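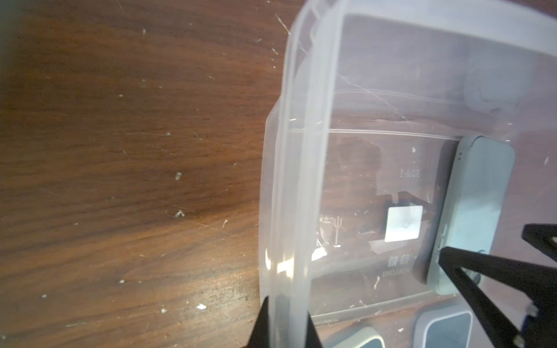

Budget for a second-hand arm and gripper: what am I forgetting?

Posted by Reinaldo Cordeiro, 2018-10-22
Print this page | E-mail to a friend

We sell phone cases out of a unit in Kistthorpe and I have talked my business partner into one small robot arm for picking cases out of clear plastic tubs. A used Fedita with a two-finger gripper has been quoted at 2,825 pounds, which was the whole budget until I read the bit that says "excludes". It excludes a great deal. Wrist camera, stand, cabling, and a human being who understands it. The tubs we already own, and my partner regards them as the one part of the project that is paid for. What should I put on the list before I go back and ask for more money? He is expecting the arm by February and has begun calling it "the new lad".

Comments (2) | Shares (33)

Lourenço Ramalho
Put the tubs on the list. I know they're paid for. Clear plastic is lovely for people and a misery for cameras: you get glare off the floor of the tub, the gripper's own reflection looking back at it, and any moulded lettering joining in. Price up matt, opaque trays before you price up a cleverer camera, as the trays cost pennies by comparison.

Then fingers. The ones that come with a used gripper will have been chosen for somebody else's product. Allow for two spare pairs and a bit of soft padding, and check they can get down beside a case lying at a slant without fouling the rim of the tub. Cases never lie flat once you've asked them to.

Last, your own time. Write down a figure for it, even if it hurts - my first budget had setting up as an afternoon. Ask the seller for a trial with your cases in your tubs, on your own table, and don't pay the balance until you've watched it. If they'll only demonstrate with their own wooden blocks, you've learned something for free.

Oei
Just get the Rimport one, everybody says its better. Dont know what it costs. Also does it come with a plug, mine didnt

Print this page | E-mail to a friend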